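马图巴尔开放日：和贡希尔德聊了一下午毛巾

去乌迪内之前，我以为自己要看的是机器人。到了Matubbar的开放日才知道，主要是看格子布。

接待我的是Gunhild Kjærgaard，在这里负责Skidier项目的示教和数据。她递给我一杯咖啡，又把咖啡拿走，说工作区不许喝，然后我们就在门口站着聊了二十分钟，眼看着咖啡凉掉。

“大家来开放日都想看后空翻，”她说，“我们没有后空翻。我们有叠布。”

叠布的过程是这样的：人握着一把手持夹爪，上面带相机，像用一双过于隆重的筷子那样，把桌上的东西夹起来，放到该放的地方。动作录下来，拿去训练。Gunhild说整个Skidier计划要录2,000段，到我去的那天录到第308段。我问为什么参观手册上写的是304，她说手册是上午印的。

“所以一个上午四段？”

“上午有市里的人来讲话。”

参观者可以排队试手。我前面是一位穿西装的先生，他把夹爪举得很高，仿佛要主持开幕式。轮到我时，Gunhild给的指导只有一句：“慢一点，再慢一点，比您现在想的还要慢。”我照做了，慢到后面有个小孩问他妈妈那个人是不是坏了。

我问她，一个成年人被要求像机器一样动作，好让机器将来能像人一样动作，这里面是不是有点什么。她想了想，说有，主要是手腕疼。她四月份刚接手的时候，一天录八个小时，回家连钥匙都不想拧。现在改成轮班，疼的人多了，每个人疼得少了。

桌子也是讲究过的，至少她这么认为。最早用的是实验室里一张白桌子，反光，效果不好，后来换成现在这种浅色木纹的。“访客说像在宜家，”她说，“我当表扬听。将来的机器人要去的是厨房和洗衣间，不会去实验室。实验室里没人叠衣服，您看我们同事穿的就明白了。”

那么失败的录像呢？全部留着。Gunhild对失败有一种近乎慈祥的态度。夹空了的，夹歪了的，夹到一半忘了要干什么的，都单独归档。她说失败的那部分看起来更像生活，又马上补充，这句话请不要写得太感人。

工位旁边的屏幕上轮流放着夹爪视角的画面，我看了很久，比在美术馆里看任何一幅画都久，部分原因是那里有椅子。
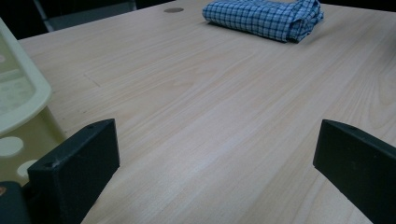

夹爪张开着，远处是一块蓝白格子布。 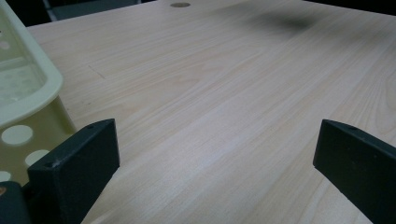
我最后问了钱的问题，因为总得有人问。项目合作方是Prullosau，做商用洗衣设备的，Gunhild对他们的评价是“很有耐心，暂时”。对方希望明年能看到一台会自己叠餐巾的样机。她希望对方先来叠一天餐巾。两边的希望都写进了会议纪要。

“您自己在家叠吗？”我问。

“我先生叠。”她说，“叠得很差。我提过要给他录几段，他不同意。”

散场时他们给每位访客发了一块擦镜布作纪念，装在信封里。我那块是团着塞进去的。我拿去给她看，她看了一眼，说这肯定是人干的，机器还没学到这一步。

出门时下起了雨，我在车站把这次谈话的笔记重抄了一遍，发现其中整整一页只写了“再慢一点”。下一次开放日还没定，Gunhild说要等第2,000段录完再说，按照有人讲话的上午来算，我可以先不急着订票。

2024年12月25日

联系编辑部 | 转载请注明出处 | 版权所有 | 返回顶部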